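Finding the Road Edge From Knee Height: My Project Report
February 1, 2019
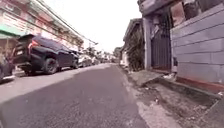
My project was about getting a small delivery robot to work out where the road stops, using one cheap camera and no lane markings. I picked the topic after reading a bunch of papers where everything happens on highways with nice fresh white paint, and I kept thinking, okay, but what about a regular side street? On a street like this one there isn't a painted line anywhere on the asphalt, so the robot has to go by what the ground looks like. On the left the dark asphalt meets a paler concrete strip, and that border is pretty friendly even if it wobbles a bit. The right side is where I lost most of my February last year! You get a worn concrete margin, then dirt and dry leaves, then a raised curb, and my first version put the edge in a different place every time I ran it.

What I tried first

I started with plain edge detection, mostly to have something to show my supervisor. It finds strong lines and keeps the ones that head toward the vanishing point. Sounds great, right? The trouble is that walls, cables and roofs also head toward the vanishing point. I threw out the upper half of every picture and that helped a lot, but parked cars still fooled it (the shadow under a bumper makes a lovely straight line, sadly).

What I ended up doing

The second version cuts the lower half of the picture into small squares and gives each one a texture score. Asphalt is speckled in a very even way and dirt is messy, so the two come out with different scores most of the time. Then I start at the bottom middle, which I assume is road, and grow outward until the score jumps. I called the program Jordale. The Wetonik board we had in the lab could run it fast enough once I dropped the color channels, though I put them back in later for the concrete.

I labeled 163 pictures by hand for testing, all from streets in the Fuvitberg neighborhood. For each one I drew the left and right edges myself and called it a hit if the program landed within 14 pixels of my line on both sides. Drawing those lines was slow and I changed my mind about the rules twice, so I went back and redid the early ones.

Results

The line version got 60 hits. The texture version missed on 41, so it got 122. I was really happy with that! Most of the misses were on the dirt side, where leaves had blown over the concrete and the score changed slowly with no clear jump. I also had trouble with blur. When the picture goes soft the speckle in the asphalt smooths out, and then asphalt and plain concrete score almost the same. Bringing color back fixed part of that.

Things I'd do differently

I would label with a second person, for sure. I'd also keep a separate set of pictures for choosing the score threshold, which I didn't do, so the 122 is probably a little flattering. And I'd count driveway ramps as their own thing. Right now Jordale treats a ramp as either road or not road depending on its mood, and a robot that wants to reach someone's gate needs to know the difference.

The labels and code are on the Guerra lab drive in the folder with the same name as the program. The readme still describes the old line version, so start with the second script.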